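Staltport repair center promises boards back in 16 days. We'll see.

Cludatitz opened its new electronics repair center in Staltport on Friday, and the company would like everyone to believe that the throwaway circuit board is a thing of the past. Customers can drop off the control boards from heating systems, pumps and shop equipment, and Cludatitz says it will test them, replace what has failed and hand them back within 16 days.

The company claims it could keep up to 3,787 boards a year out of the trash. It did not say how it arrived at that number, which is oddly exact for a business that has just opened its doors. Asked how many boards its pilot program fixed over the summer, Cludatitz said the figures were still being put together.
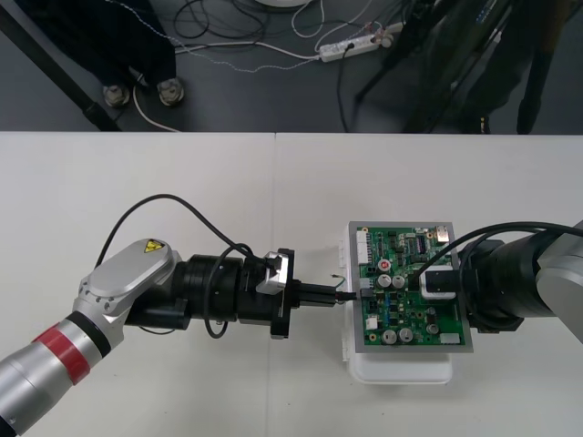 Repair prices start at $19 for a basic check, and that fee is not refunded if the board turns out to be beyond saving. Anything past the check is quoted separately. Cludatitz says the parts it replaces most often are capacitors, and there is no shortage of those on a typical power board – the green one on the bench in Staltport has five of the silver, can-shaped kind, plus a round red component close to two of them. The parts themselves are often cheap. Finding the one that has failed takes time, and time is what customers will be paying for. The published price list does not give an hourly rate.

There is also the matter of the warranty. Repaired boards are covered for nine months, but only for the fault that was fixed. If something else on the same board gives out a week later, the customer is back to paying for another check.

Staltport has heard this kind of pitch before. Pirnar, which ran a similar drop-off service across town, stopped taking boards after its backlog got out of hand. Gil, the parts supplier that worked with Pirnar, is now supplying Cludatitz. The company says its stock is better this time and that common parts will be kept on site.

The center is open weekdays from 9 a.m. Cludatitz says it will publish its first repair results in September, including the number of boards it could not fix.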